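**Periodic inspection – sheet-metal parts bins, Hukudholm site**
Inspector: Štěpánka Hubáček
Area supervisor: Norbert Štefanec
Date: Jan 21, 2026
Previous inspection: June

Scope: open-top bins used for bar stock in the east bay. Racks, pallets and hand trucks are covered by a separate checklist. Items are marked S (satisfactory), A (action needed) or N/A.

## 1. Structure and stability

- [x] Bin stands level, all supports bearing on the surface beneath – **S**
- [x] Welds and corner joints free of visible cracks – **S**
- [x] Sloping sides free of dents deeper than the permitted limit – **S**
- [ ] Anchor bolts tight and marked with paint – **A**

Comment: One anchor bolt at the rear turned by hand. Maintenance was informed during the visit and will retighten and re-mark it. The remaining bolts hold and the paint marks line up.

## 2. Edges and surfaces

- [x] Top edges rolled or folded, no burrs – **S**
- [x] Inner walls free of loose coating or flaking – **S**
- [ ] Surface wear recorded and compared with the last report – **A**

Comment: The June report has no entry for floor wear, so no comparison could be made. Jarmila Doležal has been asked to add a wear column to the Drunier log sheet. Edges were checked with a gloved hand along their full length.

## 3. Load and signage

- [x] Rated load plate present and readable (1,000 kg) – **S**
- [x] Contents within rated load – **S**
- [ ] Rim height matches site drawing (735 mm) – **A**

Comment: The rim was measured at around 739 mm at the front left corner. The difference is small, but the drawing should be corrected or the bin adjusted. Norbert Štefanec will decide which.

## 4. Contents and housekeeping

- [x] Only bar stock of the approved types in the bin – **S**
- [x] No bars projecting above the rim – **S**
- [ ] Bin free of scrap, packaging and loose material – **A**
- [ ] Walls wiped down, no build-up – **A**

Comment: The stock was low at the time of the check, with red and green bars lying in the same bin. Mixed colors are allowed under the current storage rule. A small white scrap was on the ledge between the upper back panel and the inner back wall, toward the left end.

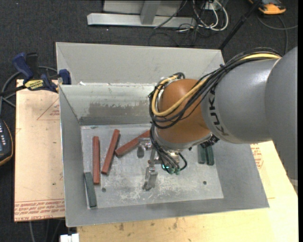 The ledge is not mentioned in the cleaning instruction, which covers the floor and walls only, and it should be added. The lower half of the inner back wall carries a brownish-gray rubbed stain. The floor is heavily scuffed, most clearly near the center, and this is the first entry for the new wear column. The two round holes in the floor are to be kept clear of debris.

## 5. Access

- [x] Walkway to the bin clear and marked – **S**
- [x] Lighting sufficient for inspection of the bin floor – **S**
- [ ] Cleaning tools stored at the marked point – **N/A**

Comment: The marked point is being moved – see the notice from Huguette Hervieu.

## Follow-up

| Action | Responsible |
|---|---|
| Retighten and re-mark rear anchor bolt | Maintenance |
| Add wear column to log sheet | J. Doležal |
| Resolve rim height against drawing | N. Štefanec |
| Remove scrap, wipe back wall, add ledge to cleaning instruction | B. Yurt |

The bin may remain in use while these actions are open. Completed items are to be initialed on the paper copy and returned to the inspector.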